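Wanted: people who bake bread at home (badly is fine) for a flour and starter trial in Patley

Posted 10/04/2025

Hi, and thanks for clicking. I run Cirley, a very small flour mill and bread school out the back of the old feed store in Patley, and I'm looking for home bakers to help me with something I've been chewing on since February.
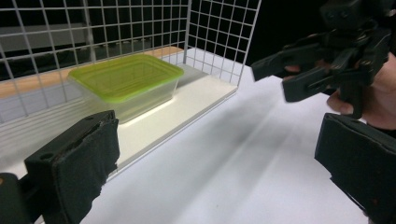
The short version is that I've got a new wholemeal rye, I've got a new stoneground wheat, and I need them baked in ordinary kitchens by people who aren't me. I've been at this long enough that my hands fix problems before I notice them. If a dough feels a bit slack I'll give it another fold without thinking, and then I write "lovely flour, no issues" in my notebook, which is no help to anyone who buys a bag and ends up with a puddle.

So I want your puddles! I want your bricks as well, and the loaf that was perfect on one side and raw on the other because your oven has a favourite corner.

What you'd be doing

You'd bake one loaf a week for six weeks. Three weeks on the wheat, then three on the rye. I give you the flour, a jar of starter and a recipe card, and you follow the card as closely as you can for the first loaf of each. After that you can muck around with it however you like, so long as you write down what you changed. Seeds, honey, longer prove, shorter prove, in a tin, in a camp oven, whatever you'd normally do at home.

After each bake you fill in a one-page sheet. It asks what your kitchen was like (warm, cold, draughty), how long things took, and what you thought of the bread. There's a big blank box at the bottom and I'd really love you to use it. The last time I ran one of these, the best thing I got back was half a page about how the bag wouldn't reseal and went all over the pantry floor. We changed the bags.

I'd also like you to cut each loaf in half and hang on to a slice for the next day, then tell me how it toasted. I care a lot about toast.

Who I'm after

Anyone over 18 who has an oven and lives close enough to pick up from Patley. You don't need a stand mixer or a fancy basket, and a colander with a tea towel in it does the job. You do need kitchen scales, because all the cards are in grams. If you haven't got scales, tell me and I'll lend you a set.

I'm especially keen to hear from people who have tried sourdough once and given up, people with tiny flats and tiny ovens, and anyone who grew up on proper dark rye and has strong opinions. The starter is one we call Rätsep, it's fairly sour, and I'd like it judged by people who know what sour should taste like.

Sorry, but this one's no good for you if you're coeliac or need to avoid wheat or rye. Everything in the building has flour on it, including me.

What you get

All the flour for the trial, plus a 300 dollar thank-you once your six sheets are in. You keep the starter. You also get a spot at the end-of-trial lunch, where everyone brings their last loaf and I supply soup, butter and far too much cheese. Partners and kids are welcome at that.

If you miss a week because life happened, just let me know and we'll tack it on the end. I'm pretty relaxed about it — I'd sooner have a late sheet than a made-up one.

Getting started

There's a free evening session at the school before the first bake. We go over feeding the starter, reading the card and shaping, and you go home with your box. It runs a couple of hours and there's parking behind the building, off the lane. If you can't make it, I'll do a second one the week after.

How to put your hand up

Send me a message through the Flutemon noticeboard, listing number 646, or drop a note through the door at the mill. Tell me your first name, the suburb or town you're in, what sort of oven you've got and the last thing you baked. It doesn't have to be bread. Scones from a packet count.

I'll get back to everyone, including the people I can't fit in this time. Please don't email the wholesale address, as those messages end up under the orders and I won't see yours for weeks.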